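Reading the Waiting Period: How Renters Insurance and Short-Term Sickness Cover Describe Delay to Policyholders

Project report, Insurance and Risk in Everyday Life
Group: Nathalie Lévesque, Unai Collado, Gunvor Kristiansen
Supervisor: Ulla Midtbø

1. Background

Most people who buy sickness cover know the monthly price and the monthly benefit. Fewer can say on which day the benefit starts. Our project looked at the waiting period, sometimes called the elimination period, which is the time between the first day of illness and the first day the insurer owes money. We wanted to know if ordinary readers can find this period in a policy booklet and work out a start date from it.

The idea came from a class session on contract wording. Aslak Hellström, who taught that session, handed out a page from an old booklet and asked us when payment would begin for a person who got sick, went back to work, and got sick again. The class gave three different answers. All of them could be defended from the text on the page.

We first planned to cover sickness policies only. Later we added renters insurance, where a similar delay applies to extra living costs after a loss. This made the project larger than it should have been, and section 6 says more about that.

2. Materials

We used policy booklets from two insurers, Fomar and Valtholm. From each we took the short-term sickness booklet and the renters booklet. We also used the summary sheet that each company gives to new customers. All of the material was the version handed to customers in May.

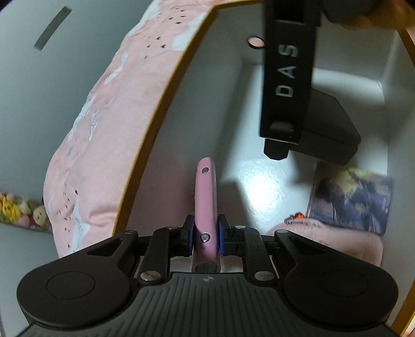 The Fomar sickness booklet puts the waiting period in its definitions section. The Valtholm booklet puts it in the section on claims, under a heading about notice. Neither booklet repeats it in the section that describes the benefit, and that was the first place most of our readers looked.

The two companies also measure the period differently. Fomar counts calendar days from the first day a doctor certifies that the person cannot work. Valtholm counts from the first day of absence, but only if the person sees a doctor within 5 days. If the visit is later than that, the count begins on the day of the visit.

3. Method

We asked 12 adult readers to take part. None of them worked in insurance or law. Each reader got one sickness booklet and one renters booklet, along with a sheet of short cases. They could take as much time as they liked and could turn to any page. We did not help with terms.

There were eight cases for each reader. Five were about sickness cover and the rest were about extra living costs. For each case the reader wrote down the first day on which money would be owed and the page where they found the rule. We marked the page separately from the date, so a reader who found the right rule but counted wrong still got credit for finding it.

Before the sessions we wrote our own answer for every case. Unai and Gunvor did this separately and then compared. They disagreed on two of them. Both disagreements were about returning illness, and we describe them in section 4. For those cases we accepted either date.

After each session one of us talked with the reader and asked which words had been hard. We took notes by hand and typed them up the same evening. We did not record sound.

4. Results

4.1 Finding the rule

Readers with the Fomar booklet usually found the waiting period, but slowly. They went to the benefit section, found nothing, went to the table of contents, and then to the definitions. Several said they had not expected a rule that affects money to be in a list of word meanings.

Readers with the Valtholm booklet did worse. The heading about notice made them think the section was only about how to tell the company. Some read the first paragraph, which is about phone numbers and forms, and moved on. The waiting period is in the fourth paragraph.

The summary sheets helped less than we had hoped. Both give the length of the period in one line. Neither says when the count starts. A reader who used only the sheet would get the simple cases right and the others wrong, and would have no warning that anything was missing.

4.2 Counting the days

When readers had found the rule, most could apply it to a single illness with no breaks. Mistakes came mostly from the first day. Some counted the first day of illness as day one and others started with the day after. The Fomar booklet settles this with a clear sentence. The Valtholm booklet does not say, though a payment example near the back suggests that the first day is included.

Late doctor visits caused the most trouble under the Valtholm wording. Readers understood that there was a deadline for the visit. Many took it to mean that a late visit would cancel the claim, and wrote "no payment" on the sheet. The booklet only says that the count begins later. We think this mistake matters in real life, as a person who believes the claim is lost may not send it in.

4.3 Returning illness

Both insurers say that a second absence from the same cause can be joined to the first, so that the waiting period does not have to be served again. Fomar allows this if the second absence starts within a set time after the return to work. Valtholm uses the same idea but adds that the two absences must be "medically continuous," a phrase it does not define.

Our own group split here. Unai read "medically continuous" to mean that treatment must have gone on during the time back at work. Gunvor read it to mean that the cause must be the same, with or without treatment. We asked Aslak Hellström, and he said that he could see both readings and that a vague term in a standard contract is often read in favor of the customer. He also warned us that this depends on where the dispute is heard, and that we should not write it down as a rule.

The readers were divided in much the same way. A few left the case blank. One wrote "ask them" in the date column, and we counted it as a blank.

4.4 Renters cover

The renters booklets were easier. Extra living costs are paid when a home cannot be used after a covered loss, and Fomar has a delay of 2 days before hotel costs count. Valtholm has no delay but sets a lower limit on what it pays each night. Readers found these rules quickly, in both cases in the section on living costs where they expected them. 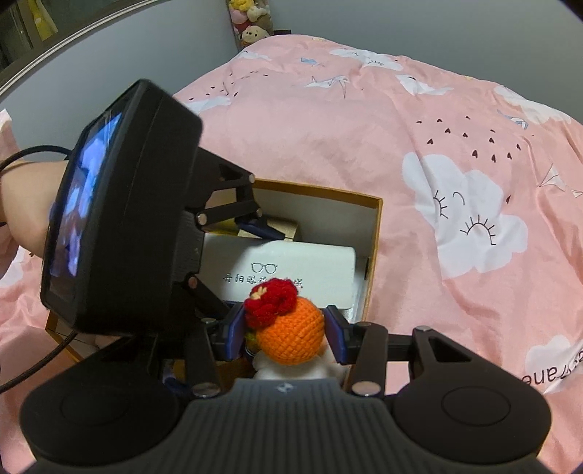
The remaining difficulty was with partial use. In one case a kitchen was closed for repairs but the bedroom could still be used. Readers were unsure if the home "cannot be used" in that situation. The Fomar text lists cooking and washing as things a home must allow. The Valtholm text has no list, and readers with that booklet guessed.

5. Discussion

Where a rule is placed seems to matter as much as how it is worded. The Fomar sentence on the waiting period is well written, and readers who reached it understood it. The problem was getting there. In the renters booklets the wording was no simpler, but the rule was next to the benefit it limits, and readers had little trouble.

We tried a small rewrite of the Valtholm sickness text. It moves the waiting period to the start of the benefit section and splits the doctor visit rule into two sentences, one for a visit on time and one for a late visit. Nathalie wrote the draft and Ulla Midtbø corrected it. We showed it to two of the readers after their sessions. Both said it was clearer, but they had already worked through the cases, so this tells us very little.

We also made a one-page table that puts the start of the count, the length of the count, and the rule for returning illness side by side for each insurer. It is in Appendix B. Ulla pointed out that our first version left out the certificate requirement for Fomar, and this has been added.

6. Limits of the project

The group of readers was small and was made up of people we could reach. Several were students at Kulholm or had studied there earlier, so they were used to reading long texts. People who are sick and worried about income may read very differently from people sitting in a quiet room with a practice case.

Each reader saw one insurer for sickness cover and the other for renters cover. We chose this to avoid practice effects, but it means that we cannot compare how the same person handled both sickness booklets.

Adding renters insurance took time away from the returning illness cases, which turned out to be the most interesting part. With a narrower plan we could have written more of them and tested the rewritten text properly with new readers.

We did not look at how the insurers handle real claims. A company may apply its wording more generously than the booklet requires, or less so. Sæther, a third insurer we wrote to early in the project, offered to let us speak with a claims handler, but the call was moved twice and then fell outside our schedule.

7. Division of work

Nathalie Lévesque collected the booklets, wrote sections 1, 2 and 5, and drafted the rewritten text. Unai Collado wrote the cases and the answer key with Gunvor and ran most of the reader sessions. Gunvor Kristiansen typed up the notes, marked the answer sheets, and wrote sections 4 and 6. Section 3 was written by all of us.

Appendix A: Case sheet and answer key
Appendix B: Comparison table
Appendix C: Rewritten waiting period text, second draft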